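How to Build a Three-Sided Surround for a Work Table

By Abrehet Wako
May 2022

Contents
What the surround does
Materials
Tools
Measuring the top
Cutting the profile
Edge rails and back strip
Corner uprights
Fitting the panels
Checking the finished surround
Lighting
Care
Problems and fixes

What the surround does

A three-sided surround is a low wall along the back and both sides of a table, with the front left open. It keeps small parts on the surface, blocks clutter behind the table from view, and gives an even, pale background for sorting, assembly or close work. The version described on this page uses aluminum profile at the corners, metal edging on the tabletop and flat panels held in the profile slots. It comes apart with one hex key.

The instructions assume a rectangular table with a flat top and a solid edge. Glass tops are not suitable. Tops with a rounded front edge are fine, as nothing is fitted across the front except where the side rails end.

Materials

Tabletop board, 18 mm, faced on the upper side
Slotted aluminum profile for the uprights and the upper frame
Flat metal strip for the back edge
Narrow metal rail for the left and right edges
Panels, 3 mm, matte, in a light gray or gray-lavender
Corner brackets and slot nuts to suit the profile
Countersunk wood screws, shorter than the thickness of the board
Slot gasket
Adhesive felt pads

I buy the profile from Fladstead and the panels from Ekport. Any supplier will do provided the slot width of the profile and the thickness of the panel are matched by the gasket. Ask for a short offcut of each before placing the order and push them together by hand. A panel that rattles in the slot with the gasket in place will rattle on the table.

For the tabletop facing, a beige with a fine mottled pattern works well. It hides fine scratches and dull spots better than a plain color, and it does not throw back light. Avoid a strong grain or a speckle large enough to be confused with the parts being handled. Small washers are hard to find on a granite print.

Panel color should be pale and flat. Pure white shows every fingerprint and reads as glare under a direct lamp. The gray-lavender used here sits between white and mid gray and is easy on the eyes over a long session.

Tools

Tape measure and a steel rule
Engineer's square
Fine-toothed saw with a miter guide, or a chop saw with a blade for non-ferrous metal
Flat file
Drill, pilot bit and countersink
Hex key to suit the brackets
Pencil and masking tape
Clamps

Measuring the top

1. Clear the table and wipe it down. Debris under the tape will throw off the reading.

2. Measure the width at the back, the middle and the front. Use the smallest value for the back panel. On bought tables the three readings usually differ slightly.

3. Measure the depth on the left and on the right. Record them separately. Do not average them.

4. Check both rear corners with the square. If a corner is out, mark which way it opens. The upright will follow the edge of the top, and the panel must be trimmed to match.

5. Decide on the wall height. A wall level with the elbows of a seated person is enough to stop rolling parts. Go higher if the aim is to block the view behind the table.

6. Write all values on a strip of masking tape and stick it to the underside of the board. It will be wanted again when a panel is replaced.

Cutting the profile

Add up the uprights and the upper frame members before ordering. My own cut list came to 2096 mm, and I ordered one long bar and cut it at home. Allow for the width of the saw cut at every piece. On a list with several short members the loss is enough to spoil the last one.

1. Wrap masking tape around the bar at each cut position and mark the line on the tape. Pencil does not show well on bare aluminum.

2. Clamp the bar on both sides of the cut. Support the free end.

3. Cut slowly. If the blade grabs, the clamp is too far from the line.

4. File the burr from the outer faces, then from inside the slots. A burr inside the slot stops the nut from seating and is easy to miss.

5. Stand matching uprights side by side on a flat surface. They should be the same height to the touch. File the taller one down.

6. Tap the offcuts and the bar on the floor to shake out chips, then wipe with a damp cloth.

Edge rails and back strip

The edging goes on before the walls. It protects the cut edge of the board and gives the side panels something straight to stand against.

1. Lay the metal strip along the far edge of the tabletop, flush with the rear face of the board. Mark the screw holes through the strip.

2. Drill pilot holes. Put tape on the bit to limit the depth.

3. Countersink the strip so that the screw heads finish level or just under. A proud head will lift the back panel.

4. Fit the strip with the screws finger tight, sight along it, then tighten from the center outward.

5. Repeat with the left rail and the right rail. Run each one down to the front corner of the table. File the front end smooth and round over the sharp corner, where sleeves and cables catch.

6. Leave a gap of 2 mm between the end of each side rail and the back strip. The upright bracket needs the clearance, and it makes the corner easier to clean.

Corner uprights

1. Loosely assemble each upright with its bracket and slot nut on the bench. Turn the nut so that it bites across the slot when tightened.

2. Set the upright at the rear left corner. Hold the square against the tabletop and the profile, and tighten the lower bracket only far enough to stop it moving.

3. Do the same at the rear right.

4. Measure the distance between the uprights at the bottom and again at the top. Adjust until the readings agree.

5. Tighten the brackets fully. Check the square again, as the profile tends to creep toward the bracket on the last quarter turn.

Fitting the panels

The back panel goes in first and the sides follow. Peel the protective film away from the edges only and leave the rest on until all three panels are in.

1. Press the gasket into the upright slots. Start at the top and work down without stretching it. Stretched gasket shrinks back within a few days and leaves an open length at one end.

2. Lower the back panel into the slots from above. It should move under light hand pressure. If it jams, take it out and look for a burr or a twist in the gasket.

3. Slide the left panel in from the front, then the right panel. Keep the lower edge against the rail for its whole length.

4. Fit the upper frame members over the top edges and tighten them.

5. Trim the gasket flush with a sharp knife.

6. Remove the film. Pull it back low across the surface, slowly. Fast pulling builds up static and draws dust to the panel.

Cut the panels slightly undersize. Plastics and coated boards change with the season, and a panel cut to an exact fit in January may bow by summer.

Checking the finished surround

Look at the table from the front and a little above. The profiles at the two rear corners should meet the walls cleanly, the strip along the far edge should be straight, and the side rails should run forward without a wave. The side walls should match each other in tone. If one looks darker, it is usually the lighting, so move the lamp before swapping the panel.

Place a small wooden block against one of the side rails and push it along with a finger. It will snag at any raised screw head or joint. Then load the table with the work it is meant for and check that there is still reach to the rear corners.

The beige top and pale walls with the table in use, and a small tan block against the right rail: 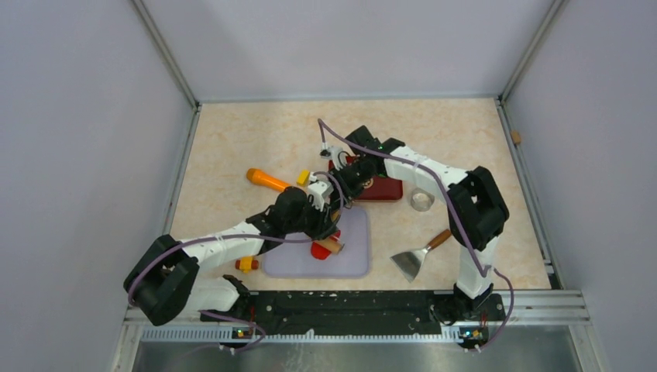

Lighting

Place the main lamp overhead and slightly forward of the center of the table. A lamp directly behind the back wall throws the shadow of the upper frame across the work. Diffuse light suits the matte panels. With a bare bulb, even a matte surface shows a bright patch.

If daylight reaches the table from one side, add a second lamp on the other side at lower power. Check the result with an object in the middle of the table. Two faint shadows are easier to work with than one hard one.

Care

Wipe the panels with a soft cloth and water with a drop of dish soap. Dry the rails afterward so water does not sit in the screw heads. Do not use abrasive pads on the tabletop facing, since they leave polished areas that show up under a lamp.

Retighten the lower brackets after the first week of use and then whenever a wall feels loose. Replace the felt pads under the table legs when they flatten. I use the Coketti pads, cut in half.

Problems and fixes

Panel buzzes when the table is bumped: the gasket is too thin or has slipped out of the slot. Refit it from the top.

Gap at a rear corner that widens toward the top: the upright is leaning. Loosen the lower bracket, square it, tighten again.

Side rail lifts at the front end: the last screw is too far back. Add a hole nearer the corner, with a pilot.

Parts roll toward one wall: the table is out of level. Adjust the feet. Do not pack the board.

Back panel bows inward: it was cut too wide. Remove it and take a little off one end.

Slot nut spins without gripping: it went in the wrong way around, or there are chips behind it. Back it out and clear the slot with a thin strip of card.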